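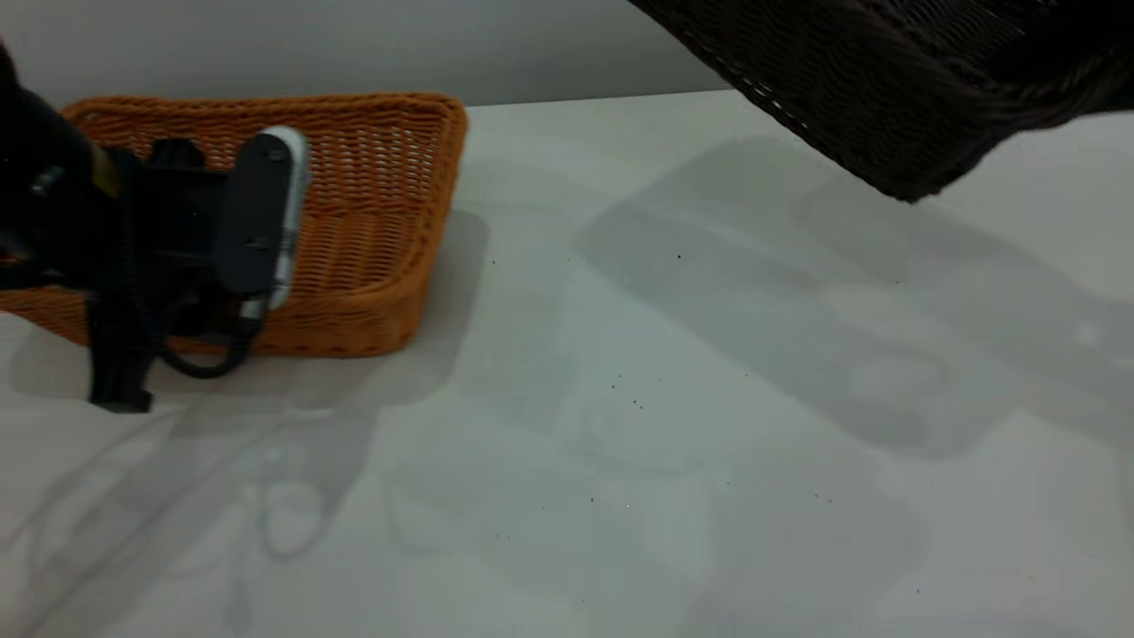 Moving the craft room, week three

Wednesday, September 21, 2022

So the yarn is still in the hallway. I know, I know. I said it would be done by Labor Day, and then I got a cold, and then the closet shelf came down (with the good wool on it, of course), and now I step over four bags every time I go to brush my teeth.

The big news is that I finally weighed the stash! I used the kitchen scale, one bag at a time, and wrote it all on the back of an envelope. The sock yarn alone came to 2464 grams. That's a lot of socks. I wear the same three pairs all winter, so I'm not sure what I was planning back when I bought it. A good chunk is Valia, the one with the little flecks in it, which I used to grab every time it went on sale.

I've been knitting since 2002, and I still have the first ball I ever bought. It's a mustard color that looks good on no one in my family. I keep trying to put it in the donate bag and it keeps ending up back in the keep bag. It can stay. It's small.

What I did let go of:

All the eyelash yarn. Every bit. I made one scarf with it and it shed in my soup.

The half-finished Flestemholm sweater. If you've been reading for a while you'll remember this one, with the yoke chart that ran over two pages and the sleeves that came out as two different lengths. I ripped it back last weekend with a movie on and got 700 grams of perfectly nice gray yarn out of it, a bit crinkly, but a soak will fix that. I felt so much lighter afterward! I'd been avoiding that project bag for years.

Most of the magazines. I kept the holiday issues and anything with a mitten pattern I might really use, and the rest went to the library sale.

Sorting by color looked gorgeous for one afternoon and was useless by dinner, because I could never find two skeins of the same thickness. Now I'm going by weight first, then color if I have the patience. Lace on top, chunky on the bottom. Needles are in a jar except the circulars, which are in a tangle, same as always.

Next up is picking a December project. I want to make the Cele hat for both of my nieces, but the crown has that twisty cable and I have to be able to knit it while people are talking to me. The other choice is plain garter stitch cowls, which I could do in my sleep. Leaning cowls. Ask me again on the weekend.

If anyone has washed ripped-back wool without it felting, please tell me how warm you had the water. I've read three different answers and I'm a little scared of all of them.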